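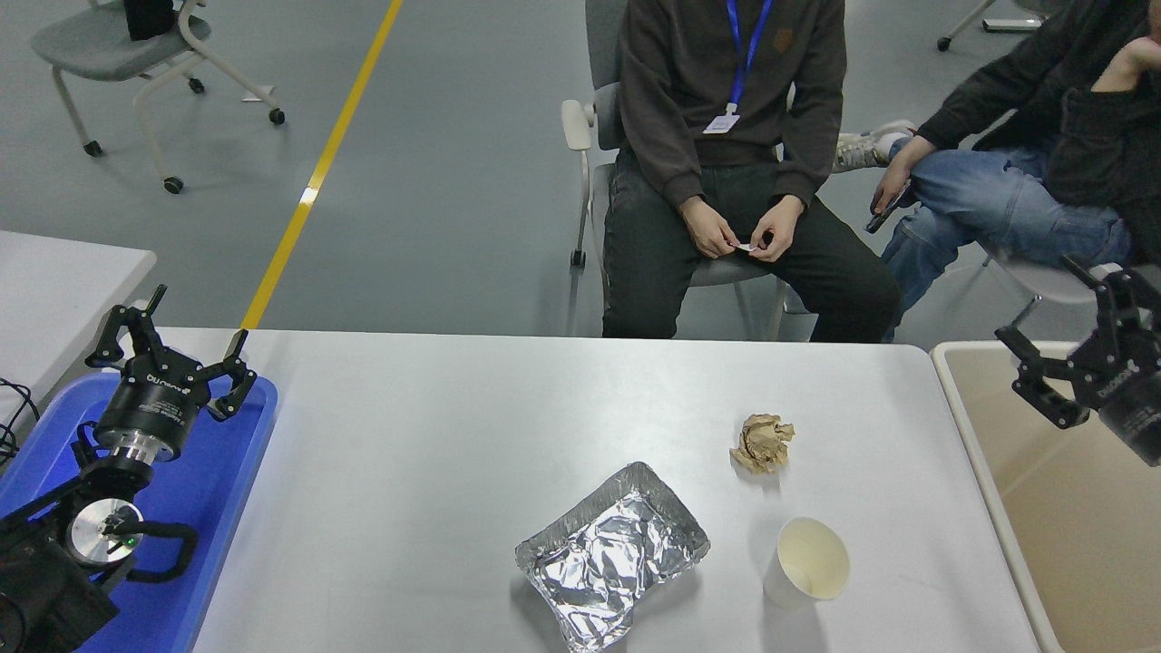

The Illville parish lunch resumed on Monday after a break of two months, and I have been asked by several readers to set out how the new arrangements work. I attend in a private capacity and the views given here are my own.

The lunch is held in the lower hall at Memthorpe Road and is open to any resident of the parish. Doors open at noon and the meal is served at half past twelve. The hall is licensed for 80 persons seated, and tickets are issued up to that number. They may be collected from the parish office or from Kristiansen, the baker's on the corner, during its usual hours. There is no charge for a ticket, although a box for donations stands by the door.

The principal change concerns the kitchen. Holger Fagerlund retired in the summer, having cooked the lunch for as long as I have lived in the parish, and his duties have passed to Halvard Rustad, formerly of the school canteen at Fomolstead. Mr Rustad has kept the fish pie and the barley soup. The boiled ham has been withdrawn for the present. I regret this, as do others at my table, and a note to that effect has been left in the suggestions book.

Persons who require a meal without meat or milk should say so when collecting a ticket. Requests made at the hatch cannot always be met - on Monday two late requests were answered with bread and soup, which was accepted with good grace.

The accounts for last year were read out after the pudding. The parish gave 300 pounds towards fuel and the harvest supper raised a further 151. A new oven door cost 200, a sum which drew some comment from the back of the hall, and an itemised bill may be inspected at the office on request.

Parking remains difficult. The yard behind the hall is reserved for those who cannot walk far, and other drivers are asked to use the field gate. The lane was blocked twice in October and the bread van had to be unloaded from the main road.

The next lunch will follow the same hours. Tickets are at the office now.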